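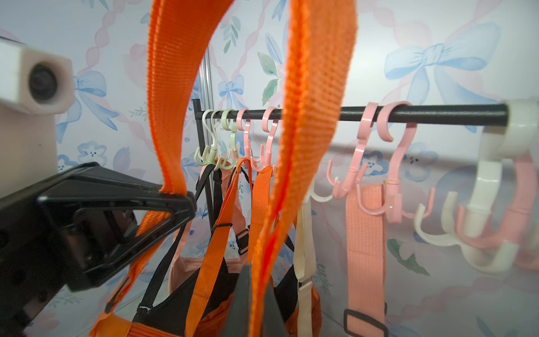 Textile Conservation Workshop, Grandatitz
Notebook entry, 2 May 2020
Entered by Nestor Dizon

Print this page | E-mail this page

Subject: Washfastness and dye recovery, Grernell coverlet, continued from the previous notebook

The second set of test threads from the Grernell coverlet was examined this morning. The threads were taken from the inside of the hem at the lower left corner, where the loss will not be seen once the lining is closed. Four colors were sampled: the brown ground, the dark blue, the faded red and the yellow-green of the leaf border. Each thread was placed between two pieces of white blotting paper with a drop of deionized water and left under a glass weight for 60 minutes.

The brown and the blue gave no transfer. The yellow-green gave a very faint mark on the lower blotter, visible only against a fresh sheet. The red bled clearly. This agrees with the first set, and the question of whether the earlier result was due to a dirty blotter may be considered closed.

A second test of the red was made with the water and alcohol mixture that Issa proposed in her note of last week. Transfer was reduced but still present. The thread was also stiffer to the touch after drying, and the workshop does not wish to introduce a change of hand in one color only. The mixture will not be used on the object.

Wet cleaning of the whole coverlet is therefore not recommended at this stage. The following course is proposed for the file:

Surface cleaning, front and back, with low suction through a screen. The back is to be done first.

Local treatment of the two stains on the brown ground, well away from any red, with blotters changed often. The larger stain lies 86 mm from the nearest red petal – closer than the condition report states. The report has been corrected in pencil and initialed.

No treatment of the leaf border until the faint transfer has been looked at again.

Lining. The old cotton lining was released along the top edge and one side. The stitching is in two hands. The upper edge was sewn with a fine, even stitch in unbleached thread; the side was resewn at some later date with a heavier white thread, drawn too tight, and the puckering on the front follows it exactly. Removing the heavy thread let the cloth relax a good deal without moisture. The old threads have been kept in a labeled envelope with the object record.

Under the lining, near the corner, there is a patch of unfaded red about the size of a postage stamp. The color is much stronger and somewhat more orange than anything on the front. It has been covered with acid-free tissue and should not be left under the bench lamp. Anyone who needs to match the red for the support fabric should work from the faded front and leave the patch alone.

Dye trials for the support. Wool samples were dyed in the small pot using the Giltum recipe at 100 percent, then at half strength. The full-strength sample is too cold beside the brown ground. The half-strength sample is near, though it turns gray in daylight from the north window. A third sample with a little more yellow was started after lunch. The bath rose too quickly and the result is streaked. It is of no use for matching and has been entered in the sample book as a failure, with the times.

The pH meter drifted again and was recalibrated twice. Readings taken before the second calibration are crossed out on the sheet and are not to be copied into the report.

Outstanding:

Repeat the yellow-green test with fresh thread and a longer contact time.
Order blotting paper. The present packet is nearly finished.
Write to the owner at Grernell about the lining – whether it is to be washed and returned to the object, or stored separately. A reply is needed before July.
Third dye sample to be run again, with a slower rise.

N.D.

4 comments | 0 shares

Recent entries
Grernell coverlet: first thread tests
Notes on storing rolled textiles
Giltum recipe: corrected weights
Cleaning the suction screens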